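Bistulstead Household Water Hardness Records
README for the public release

1. Purpose

The records set out the hardness of tap water in homes across the town of Bistulstead and the neighbouring parish of Ciltmont. They were gathered so that residents, schools and local plumbing firms could compare one street with another without having to ask the water supplier for figures. The release is looked after by the Gekon Water Records Office.

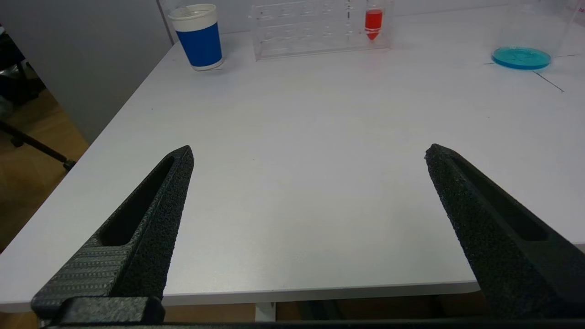
Photograph: Gekon Water Records Office. Free to reuse with credit.

The release holds 566 records. Each record stands for one sample from one kitchen tap. Homes with a water softener were accepted only where the tap in question was fed straight from the mains. Samples from garden taps, storage tanks and bottled water were refused.

2. Files

records.csv – one row for each sample
streets.csv – street names and the supply zone to which each belongs
notes.txt – remarks sent in by householders, lightly edited for spelling

The rows are sorted by supply zone and then by sample number. There are 16 supply zones, and their limits follow the old parish map.

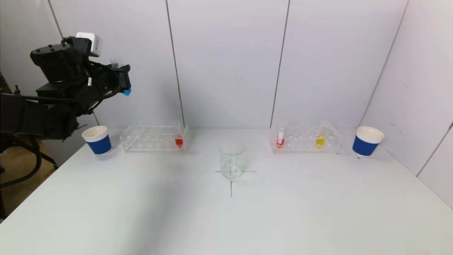
House numbers have been removed. Where a street had fewer than three homes in the survey, its samples are listed under the zone alone and the street field is left blank.

3. Fields

sample_no: a whole number, never reused
zone: two letters
month: the month of collection, April to September
hardness: milligrams per litre as calcium carbonate
method: "strip" or "titration"
flag: blank, or "R" where the reading was repeated

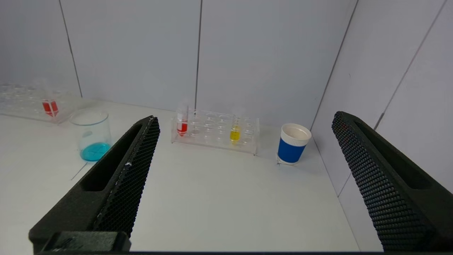 4. Known limits

Strip readings are coarse and should not be averaged together with titration readings. In the Bogdan Road zone 122 samples were read by strip only, and users are advised to treat that zone with care. Older houses are also under-represented – the call for samples went out chiefly through schools.
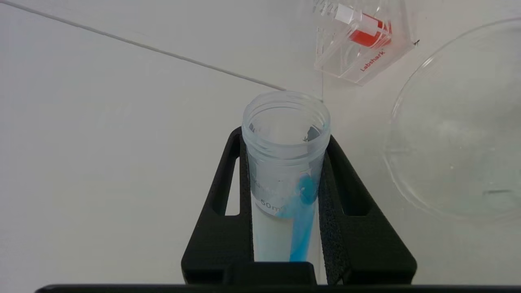

Hardness varies with the season, and the release does not cover the winter months. It should not be used to judge whether water is safe to drink, nor in any dispute over a bill.

5. Terms of use

The records may be copied and adapted for any lawful purpose, provided that the Gekon Water Records Office is named as the source and any changes are stated. Corrections should be sent in writing, quoting the sample number. Accepted corrections appear in the next release, and the earlier files remain available on request.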